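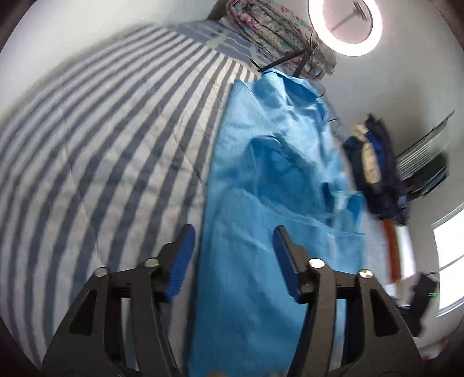 # Lakard pad comparison: shirts on a bed

Recordings made with hand-held grippers for the Lakard fabric handling work. The set lets you compare two finger pads on the same linkage, picking up and folding thin clothing on a soft surface. We also used it to choose a camera mount for the Cosgrove arm.

## What is in it

- 245 episodes in the first release, 802 after the second
- 13 garments, mostly button-up shirts in thin woven cotton
- 5 bedrooms, each with its own bedding and lighting
- one wide-angle camera per gripper, fixed behind the fingers

Each episode is a folder holding the video, the finger opening over time, the camera path and a short `notes.txt`. Splits are by room, so a room in `test` never turns up in `train`.

## Pads

| Name | Surface | Linkage |
|---|---|---|
| `ribbed` | blue, fine parallel ribs | Clurkard, black |
| `smooth` | grey, flat | Clurkard, black |

The ribbed pad is the default. It picks up a single layer at a hem or collar more often than the smooth one, but it also drags the bedding along if you press too hard. The smooth pad slides under a sleeve more easily and then tends to lose it on the lift. Scores for both are in `results/pads.csv`. Please don't compare them across rooms - the mattresses differ too much.
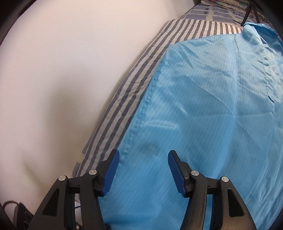
**Bendale, Nov 2, 2023**

Second release. Changes since the September one:

- Light blue shirt on striped bedding added, ribbed pads only. The shirt is creased at the start and we left it that way.
- Finger opening is now stored in millimetres. The old files used raw encoder counts, and `convert_opening.py` will update them.
- Lens calibration redone for all grippers. Use the new `calib.json` with the old videos too.

## Known problems

Straight lines bow badly towards the sides of the picture, and the corners are black. Crop or undistort before training. Fast turns of the wrist give motion blur, worst at the edges, and the tracker sometimes drops out there. Those episodes have `track_ok: false` and are left out of the default loader.

Blue pads against blue cloth confuse our fingertip detector. We mask the fingers by hand for the blue shirts - see `masks/`. Ceiling lights and windows often overexpose, and we have not corrected for it.

## Use

Free for research. Send corrections through the issue tracker, with the episode number in the title.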